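Calibrating audio and video lag in Skendosier

2020-03-10, by Hye-jin Maeng

Skendosier is less forgiving than most rhythm games. The timing window on Hard is tight enough that a small delay between your speakers and your screen will cost you a streak, and the default settings assume there is no delay at all. Setting it up properly takes ten minutes or so and only needs doing once per television.

Before you start

Put the television in game mode. On most sets this is in the picture menu, sometimes under the name of the input. If you play through a soundbar, turn off any surround or night setting. Close downloads and anything else running in the background on the PC version. If songs stutter when they load, move the song folder to a different drive first, as calibration won't fix a stutter. 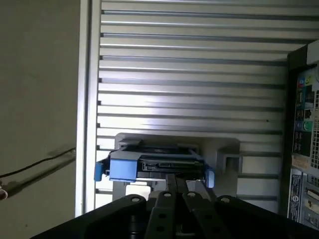

A hard drive in its blue caddy, partly in the bay.

Step 1: Set the audio offset

From the main menu go to Options, then Timing, then Audio. The screen goes blank and you hear a steady click. Tap the green button in time with it. Don't look at anything while you do this; I shut my eyes. The game takes 40 taps and gives you a figure in milliseconds. Run it twice. If the two figures are more than a few milliseconds apart, run it again and use the middle one.

Step 2: Set the video offset

Go back one screen and choose Video. This time there is no sound, and a white bar drops towards a line. Tap when it touches the line. Mute the television completely, or the menu music will pull you off. On my set this came out at 53, and the old television in the spare room gave 80.

Step 3: Check it on a song

Pick something slow with a plain drum part. I use Malholm, the second song in the Yook set, on Medium. Turn on Show Early/Late in the Timing menu. After each note you get a small E or L. A mix of both is fine. If nearly all of them are E, add five to the audio offset and play the verse again. If they are nearly all L, take five off. 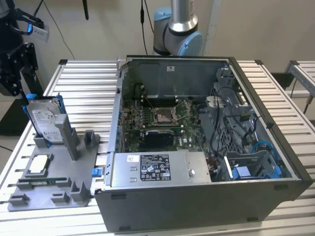 Change one number at a time. If the notes sound right but look wrong, leave audio alone and move the video figure in the same small steps.

Step 4: Save a profile

Press Save As on the Timing screen and name the profile after the television. The June patch added room for four. Profiles are not copied with your song scores, so write the numbers down before you reinstall.

Wireless controllers

The Pisgate guitar adds a delay of its own when the batteries are low. Put fresh ones in before calibrating. The wired drum kit doesn't need a separate profile.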